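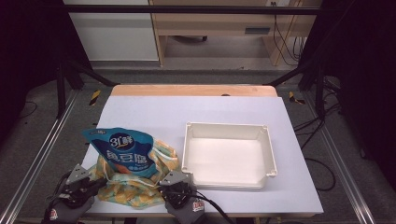 Three characters on the front of a bag: 鱼豆腐, fish tofu.

Kids' Corner > Words and Writing > How Chinese Characters Work

I love reading packages. Cereal boxes, shampoo bottles, anything at all. And when a package is in a language I can't read very well, I love it even more, because then it's a puzzle! So today let's crack a few Chinese characters together. You don't need to know any Chinese to start.

Is it an alphabet?

Nope! In English we have 26 letters, and each one stands for a sound (or a couple of sounds, if it's a sneaky letter like C). Chinese writing uses characters. Each character is said as one syllable, and most of them have a meaning of their own. People have been writing this way for more than 3000 years, and some of the oldest characters we have were scratched into turtle shells and ox bones.

Start with a fish

Look at 鱼. It means "fish" and you say it yú, a bit like "you" but with your lips squeezed into a tiny circle. Very long ago it was a drawing of a fish, with a head, scales and a tail. People drew it over and over for hundreds of years, and it got squarer and simpler each time somebody found a quicker way. You'll also see it written 魚, with four little dots at the bottom where the tail used to be. Both are right. The first one is called simplified and the second one is traditional, and which one you learn depends on where you go to school.

Some other characters that began as pictures are 山 (mountain, and you can still see three peaks), 木 (tree) and 口 (mouth).

Sticking pieces together

You can't draw a picture for everything, though. How would you draw "fresh"? Chinese does it with 鲜, said xiān. The left half is our fish again. The right half is 羊, a sheep! Fish plus sheep gives you "fresh" or "tasty," and I have never forgotten that one.

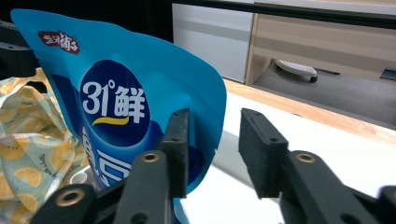
Page last changed: 2020-04-10

Lots of characters have one part that hints at the meaning and another part that hints at the sound. Take 妈 (mā, mom). The left part means "woman." The right part is 马 (mǎ), a horse, and it's only there to tell you how to say it. Please don't tell your mom she's half horse.

Beans that went bad?

Now for tofu, which is 豆腐 (dòufu). The first character means "bean," and tofu is made from soybeans, so that makes sense. The second one can mean "rotten." Yuck! But tofu isn't rotten at all, it's just pressed curds of soy milk, and people still argue about how it got that name.

Try it yourself

Each line or dot in a character is called a stroke, and strokes go in a certain order, usually top to bottom and left to right. 一 (one) has a single stroke. 藏 (to hide) has 17, and my first try looked like a squashed spider.

Get some squared paper and a soft pencil. Write 山 ten times, big enough to fill the square. Then try 木. Put two trees side by side, 林, and you've written "woods." Add another tree on top, 森, and you've got a whole forest!

I keep mine on cards in an old shoebox. I have 200 now, and 鱼 is still at the front.

More in Words and Writing
Why Does English Have Silent Letters?
Reading With Your Fingers: All About Braille
Where Did the Question Mark Come From?
Make Your Own Secret Alphabet

Back | Next | Kids' Corner | Top of page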